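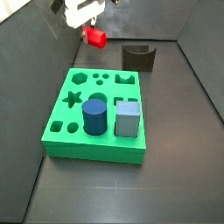
Dae-han Yoon objects that a sorting board tests the pieces as much as it tests whoever is sorting them, and that most scores in the literature mix the two. We think the objection is fair, and the earlier work we went back to does little to answer it.

The Abubakari review pooled 1201 placements on foam boards and gave a single success rate of 62 per cent. It doesn't say how that rate splits by shape. A cylinder looks the same however far it is rolled about its long axis, so once it is lined up with its hole there is no further turn to get right. An arch with a scooped top has a right way and several wrong ways. Averaging the two tells us something about the mix of pieces in the box and rather little about skill. The Drendow set leans heavily towards round pieces, and it also happens to be the set with the best reported scores.

Foam brings a second doubt. It gives when pressed, and a piece that is slightly askew can be pushed home with enough force. Pulteck counts such a placement as a full success, while Gramolel gives it half a mark. Neither explains the choice. Foam boards are also said to keep their shape for up to 600 insertions, but we could find no measurement behind that claim, and the hole edges were not checked at the end of any study we read. If the holes widen with use, later scores would rise without anybody having improved.

We are also unconvinced that the surroundings can be ignored. Our own layout has plain grey panels at the back and sides and a dark grey floor, against which a red piece or a green board is easy to pick out. A black arch on the same floor is another matter. Any difference in scores between the two colours would be hard to separate from the difference in form, and we make no attempt to do so.

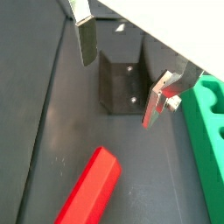

Figure 2. Angle bracket at the foot of the back wall, with its two screw heads.

Fixed fittings such as the bracket in Figure 2 rarely get a mention in method sections, though a piece that rolls will stop at whatever it meets. Abubakari gives the size of the board and nothing on what stood near it. We would treat any comparison between rooms with caution until that is reported, our own included.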